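Workshop notebook - March, afternoon
By the Hetico oral history desk

Faculty lives, Gulavum College

Finished the second pass on the retired history teacher's boxes. There are 145 letters, and 19 of them have no year. I sorted those by return address for now. He rented on Kun Street before the war and never went back there, so anything with that address goes in the early folder.

The birthplace is still a problem. The college yearbook says Fasow. His own draft memoir gives the next town over and mentions Fasow only as the place he went to school. I am using the memoir until we get the county record, with a note in the entry.

Typed up tape 3. He talks for 25 minutes about his first semester of teaching and says very little about the Army - one sentence on the boat home.

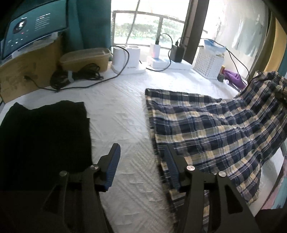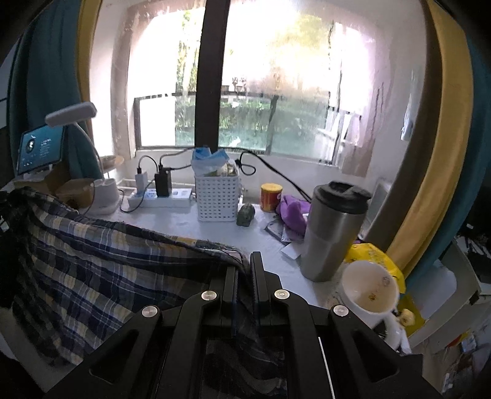
To do

- Check the enlistment year against the discharge paper. The two copies of the sketch disagree.
- Cut the childhood section to 200 words. It repeats the piano lessons.
- Ask the alumni office for the retirement dinner program.
- Renumber the footnotes after 6. I dropped one and the rest are off.
- Tape 4 has a hum on side B, try the other deck first.

Contact the Hetico desk | Copyright Hetico | Back to top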